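Cumgate cell, arm 2, weekly check. Apr 7, 2025

Mount bolts: OK, one nipped up
Cable run at elbow: rubbing slightly, taped. Needs propper sleeve before November
Gripper pads: worn, swap next visit (Tondero, part 981)
E-stop: tested both, OK
Reach set to 600, was 220 after the reset?? check who changed it
Floor clamps: OK

Arm 2 home pose still drifting a touch to the right, re-zero before any run. Slow speed only till thats done. Tap spout stands up tall over the sink so keep the approach high, then down to the steel bowl. Microwave handle is on the left of its door, old Plollura script pulls from the right, don't load it. 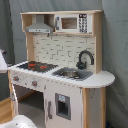
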